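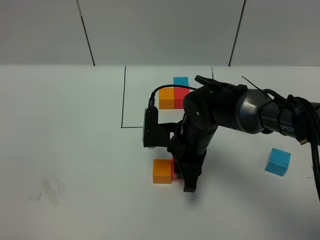 Orange, red and blue cubes on a white table. One group sits inside a black outline.

Copying a Shape with Blocks

A copy is something made to match something else. You can copy a word, a drawing or a dance step. You can also copy a shape made of blocks, and that is what this page is about.

The shape you want to copy is called the model. The blocks you use to make your copy are called the loose blocks. Before you begin, you need the same blocks in your hand as there are in the model. If the model has an orange block, a red block and a blue block, then you need one of each color too.

What is a cube?

All the blocks on this page are cubes. A cube has six flat sides, and every side is a square of the same size. The flat sides are called faces. When you look at a cube on a table, you can never see all six faces at once. The most you can see is three: the top and two of the sides. If the cube is turned straight toward you, you may see only the top and the front.

Cubes are good for building because their faces fit together. Put two cubes side by side and push gently. If they are lined up, there is no gap between them.

Words that tell where

To copy a shape you need words for where each block goes. The main ones are left, right, in front and behind. "Next to" is useful, but it does not tell you which side. "The orange block is next to the red block" could mean two different things. "The orange block is to the left of the red block" can mean only one, as long as you and your partner are sitting on the same side of the table.

If your partner sits across from you, your left is their right. Move your chair so that you both see the model the same way. 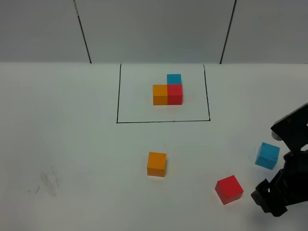
Three cubes can make a straight row, or they can make a corner. A corner shape is often called an L, after the letter. To make one, put two cubes in a row and then set the third one behind or in front of a cube at one end. Inside the black lines, orange and red make the row, and the light blue cube goes behind the red one. If you moved the light blue cube behind the orange one, you would still have an L, but it would face the other way. It would not be a match.

Turned blocks

A loose block may be sitting at an angle, with a corner pointing at you. It is still the same cube. Turn it until one face is straight toward you, then slide it into place. Do this before you try to join it to another block -- two cubes that are turned different ways will touch only at an edge or a corner.

Try it yourself

You need two matching sets of three cubes, one sheet of paper and a pencil. Prodwood cubes work well, and so do any others that are all one size.

Draw a large rectangle on the paper. Build an L inside it with one set. Put the other set on the table in front of the paper.

Now copy the L. Start with the two blocks in the row and add the third block last. Look at the model again and say where each block is, out loud. Then say it for your copy. The words should be the same.

When that is easy, use 5 cubes in each set. You can also look at the model, cover it with a box and build from memory.

Words to know

Model: the shape you are copying.
Face: a flat side of a block.
Row: blocks set side by side in a line.
Match: to be the same as something else.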